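Whose job is it to bring the rocket down?
3 min read
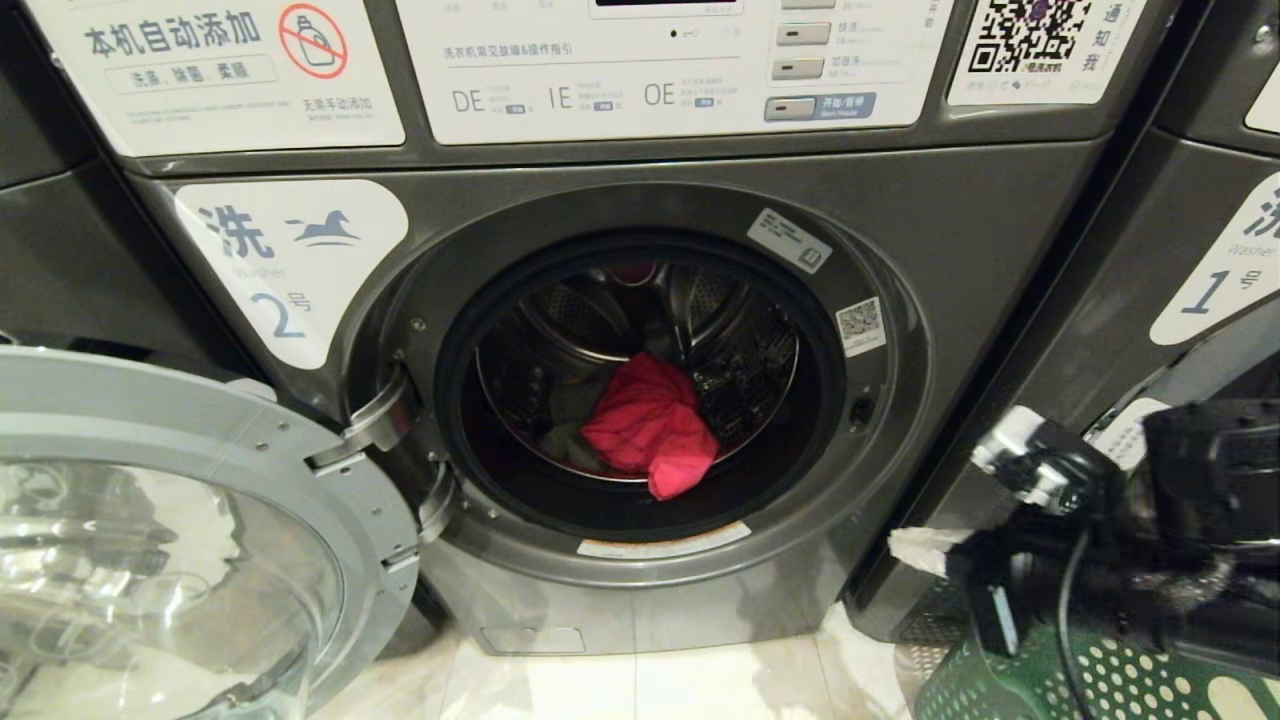 Spent rocket stages used to come home whenever they felt like it, and the people who launched them seemed fairly relaxed about where. Skoltthorpe, the small launch firm with the big car park, now wants a licence for 208 flights, and its application covers disposal in a single page. The Meststead space newsletter group spent most of Thursday evening reading it aloud. Each upper stage, we're told, will lower its own orbit automatically, with no help from the ground. I have seen a washing machine wearing a sticker that promises to add its own detergent, and right next to it a label of common faults with DE, IE and OE in large type. That is a sensible pairing. Skoltthorpe has given us the first sticker and left off the second.

Celina Pawłowska, who tracked satellites for a living before she retired to grow leeks, went looking for the missing bit. What happens if the engine won't relight? What if the battery goes flat before the burn? The application says such outcomes are "not anticipated". Its rival Barnurov at least lists three failure modes, and admits that a stage stranded at 200 kilometres will come down at a time and place of its own choosing.

The licensing office is taking comments until the end of October. Ours asks for a backup burn, a named person to ring when it fails, and a second page. Malinowski Hall is booked for the next meeting - bring your own mug, as the cupboard is locked again.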